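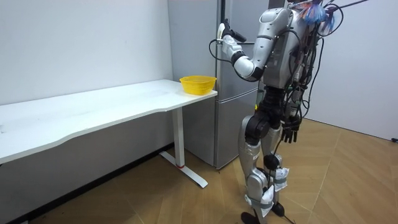 Workshop notebook, Tirum kitchen corner. May, entry begun at 9.40.

The refrigerator is to serve as the common cold store for the fruit trials, and this entry records how it is to be kept. The unit has been placed in the corner where the two white walls meet, with the long white desk leading up to it. The upper door carries a vertical handle, and all opening and closing is to be done by that handle and never by the edge of the door. Snædís Mogensen has asked that the floor in front be kept free of crates, as the Pelusico delivery was left there twice last month and had to be moved before any work could begin.

The lower compartment remains reserved for the Broritz samples, which are sealed and should not be disturbed. Its key list is held with the stores book. Colleagues who need access are asked to write their initials and the time against the relevant line, including for short visits.
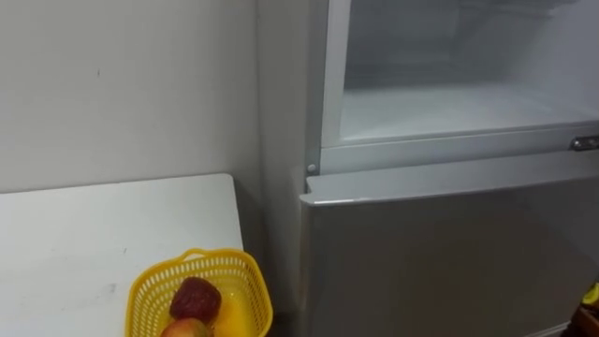 Fruit for the day's work is to go into the upper compartment only. The setting was agreed with Lý at the last stores meeting and is not to be altered without a note in this book. The compartment has a flat white floor, and fruit may be laid directly upon it. Items should be set down behind the front rail and not balanced on it - a plum left on the rail in the earlier arrangement rolled off and was spoiled. There is faint shading like frost on the back wall near the top. This should be looked at again before the next delivery, and if it has thickened the compartment is to be emptied and defrosted in the usual way.

The liner is to be wiped with a damp cloth and then a dry one. No scented cleaner is to be used, as the smell passes into soft fruit within a day.

Transfer between desk and cold store is by basket. The basket stands at the end of the desk nearest the refrigerator, and fruit is moved one piece at a time.

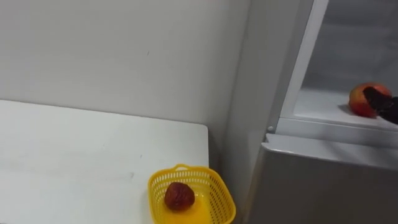
Each piece should be checked for bruising before it is put away. Bruised fruit goes to the kitchen for same-day use and is entered as such. Stock is weighed on arrival and again on removal. The heavier of the two lots weighed this morning came to 800 grams and the lighter to 300 grams, both entered on sheet 212. The weights agree with the supplier's slip.

The desk top is to be wiped at the end of each session. Marks which do not come away with warm water should be noted here and left alone. The abrasive pads from the bench are not suitable for this surface and have been returned to the wet room.
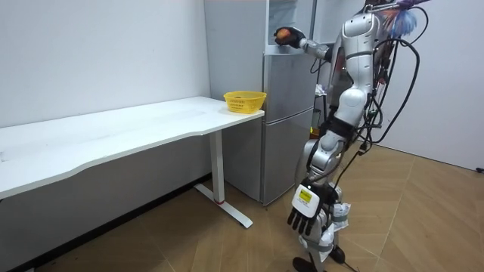 Two matters remain open. The first is labelling: the paper tags supplied with the Pelusico fruit curl in the cold, and Lý has been asked to obtain a card version. The second is the rota for checking the compartment, which at present covers mornings only. Snædís Mogensen will circulate a revised sheet, with an afternoon check added at 15.30.

Entry closed at 12.15. Sheet 212 filed with the stores book.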